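Open Day FAQ - Koval Robotics Workshop

Last updated Wednesday, January 17, 2018. More questions coming in every day so check back. If yours isn't here, email the front desk, subject line OPEN DAY please, otherwise it ends up in the repairs inbox.

When is it?

Saturday after next. Doors at 10. Last demo starts at 4, and we lock up once that one's done. No evening session this time, sorry. We tried one in July and the parking lot lights went off on everybody.

Where do I go?

Koval, the long brick building on the Lukorness side of the canal. NOT the Grirkimia showroom across the street, they sell kitchen cabinets and they are very patient but please don't. Side entrance, blue door, ring if it's shut.

Parking?

Street parking, free on weekends. The lot behind us is for people who need to be close to the door. Bikes can come into the hallway. Bus stops at the bridge, short walk from there, watch the curb if it's icy.

Do I need a ticket?

To get in, no. To sit in on a demo, yes, free, pick a time on the sign-up page. The demo room is small. If you booked and can't make it, cancel, somebody will want the seat.

Can I just turn up and hope?

Sure. We let people in from the line if there are empty chairs when the demo starts. Mornings are quieter.

How long does the whole thing take?

Depends on you. Demo plus questions is under an hour. Then there's the bench area, the parts table, the coffee. People with kids usually stay longer then they planned.

Who's running it?

Stefaniia Hnatiuk does the demos and most of the talking. She set up the simulator side of the shop and can answer pretty much anything on it. The rest of us will be on the floor in gray shirts. Grab anyone.

Is it OK for kids?

Yes. Under 10s with an adult please, and the adult stays in the room. There's a drawing table. Closed shoes for everyone, kids too, no sandals in the bench area.

Do I need to know anything about robots?

No. Nothing. Last year's best question came from a lady who thought she was at a pottery class. If you do know a lot, hang on till the second half, it gets more technical.

What do you do in a demo?

Two parts. First part is on the big screen, simulator. Stefaniia loads a room, puts an arm in it, gives it a job, and talks through what the arm has to work out. Second part is the real arm behind the barrier, simpler job, slower. Questions whenever, just shout.

Why bother with a simulator when you have a real arm?

Cheaper to mess up. Drop a vase on the screen and you hit reset. Drop one for real and you're sweeping. Also we can change the whole room in a few seconds, different table, different lighting, different stuff to pick up. Try that with a moving van.

Will the two arms do the same job?

Not on the day. The screen arm gets the cluttered table, the real one gets foam blocks. We'd like to match them up eventually but the real setup has to run all day with kids watching and foam blocks don't break.

What is Gendarau?

Our name for the set of practice rooms we load in the simulator. Living rooms, kitchens, an office, a garage that still needs work. No, you can't download it, not yet. Ask again in the summer.

Do you pick the objects or does the computer?

Bit of both. We make a list, the software scatters them, and we throw out layouts where something has landed inside something else. A few odd ones always get through. We kinda like the odd ones.

Can visitors choose what the arm goes for?

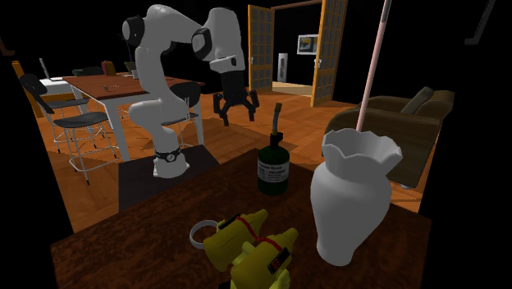

Visitor picks are the part of the demo people remember, so yes, every session gets at least one. Hands up, first voice wins, Stefaniia types it in. Please think about it a little before you yell. Everybody goes for the white vase with the wavy rim, and it's a fair choice, but there's a long pink rod sticking up out of it and the arm has to plan around that too. The flat white ring looks easy and it's a horrible one for two fingers coming straight down, it's thin and lies flush on the wood. The green bottle is the kind choice if you want to see a clean try. And if you say "the yellow one" you'll get asked which, there are two and one overlaps the other. Say upper or lower. That argument alone can eat five minutes and we think it's a good argument, it's exactly what a robot has to sort out when a person gives it a sloppy instruction.

What happens if it misses?

It misses. We talk about why, then run it again if there's time. We don't play you a saved good run and pretend it's live.

Can I drive the real arm?

One joint at a time, with the hand controller, after the demo, staff next to you. There's a sign-up sheet by the door. Turns are short. You need to be able to reach the stop button, so there's a step for smaller kids.

Is it safe?

Barrier stays shut when the arm's moving. Speed is turned way down. If a bell rings, step back from the barrier and wait, someone will tell you what's going on, usually its a kid leaning on the bell.

Is the building accessible?

Ramp at the side entrance, everything on one floor, accessible restroom past the parts table. Demo room has space for 2 wheelchairs per session, tick the box when you book so we move the chairs out beforehand. Real arm demo is noisy, ear defenders on the hook, help yourself.

Photos and video?

Fine, no flash near the real arm, it bothers the sensor. Ask before filming other people's kids.

Food?

Coffee, tea, juice, whatever gets baked. Cash tin. Nothing with crumbs in the demo room or bench area. Gluten free stuff has its own plate and its own tongs, please leave the tongs where they are.

Can I bring my broken robot vacuum?

To the parts table, yes. Someone will look at it. No promises. Empty the dust bin at home first, PLEASE.

School groups?

Not on open day, too crowded. We do weekday visits for classes, separate form, same demo with more time for questions. Teachers get sent the object list ahead so classes can vote.

Are you hiring / do you take interns?

Sometimes. Bring a resume if you like, leave it with Stefaniia or at the desk. She does read them.

What if it snows?

We go ahead unless the bridge is closed. If it is, there'll be a note at the top of this page by 8 and everyone with a booking gets an email. Bookings carry over to the new date, you don't have to do anything.

I lost a glove last year.

Box under the front desk. There are a lot of gloves.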